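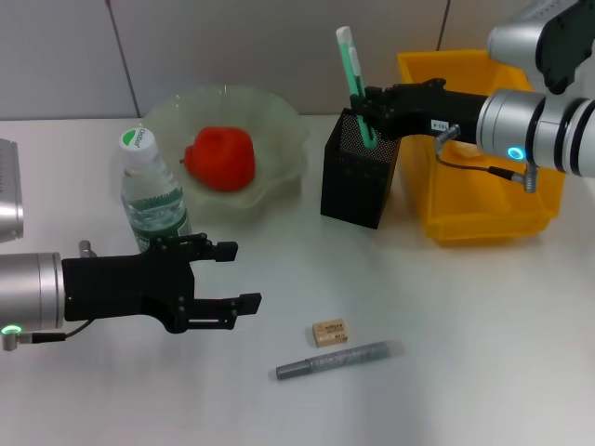 **Thread: How many examples per task before you train?**

**nyimyam** wrote:

Napaporn here, from the Cedside bench group. We're collecting teleoperated examples for a two-arm desk tidying policy. White table, two arms with parallel grippers, ordinary things like a mesh pen holder, a water bottle, an eraser, a marker and a yellow bin. We have 530 examples logged since May and I'm trying to decide whether to keep going or stop and train.

The instruction is the same every time: clear the desk. Where the objects start is left to the operator. Pens going in or out of the holder are the slow part. A good run is 19 seconds and a poor one is double that.

Questions:

- Do you keep the poor runs?
- Do you fix the start layout or let it drift?
- Does anyone label sub-steps by hand?

**gravelroad** wrote:

Keep the poor ones if they finish. Bin anything where the operator stopped to think for more than a few seconds. The policy learns the pause and you end up with an arm parked over the table doing nothing.

Don't let the layout drift. Operators say they're mixing it up and they aren't. Print a sheet of layouts and work down it.

**dsithole** wrote:

I'd disagree with gravelroad on the pauses. We cut them at Zondstead and lost most of the grasp corrections along with them, as people tend to stop right before they fix something. What worked better was trimming only the idle time at the start and end of each run and leaving the middle alone.

Agree on the layout sheet. We use 12 layouts and swap the colours of the props between rounds.

**gravelroad** wrote:

Fair enough on corrections. I still wouldn't keep a five second pause though. Split the run in two at that point and keep both halves.

**dsithole** wrote:

Splitting is fine if your second half has a sensible start state. Ours often had the gripper already closed on something, and the loader treated it as a fresh run and opened the fingers. Check that first.

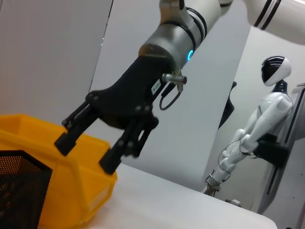
The other thing I'd look at is the wrist views. If you're only reviewing the head camera you will miss a lot. A finger can be a couple of centimetres off the rim of a bin and from the head it looks lined up. We went back through one batch and re-labelled 20 runs as failed grasps after watching them from the wrist.

**nyimyam** wrote:

That's useful, thanks Dineo. We record the wrist views but only review the head camera, so I'll change that. I'll try the split on a small batch and check the loader.

Still after an answer on sub-step labels. We use Datenex for annotation and it takes longer to label a run than to collect it.

**papertray** wrote:

Skip them for a first pass. Train on what you've got, see where it fails, then label only that part. If it's the pen holder, label the pen holder.

I also wouldn't collect any more until you've trained once. 530 of the same task is plenty to learn something from.

**gravelroad** wrote:

Depends how many operators. 530 from one person is a different thing to 530 from six.

**nyimyam** wrote:

Two operators, and Darko's had most of the shifts. I'll get the other one to do the next batch off a layout sheet, then train with and without it and post both results.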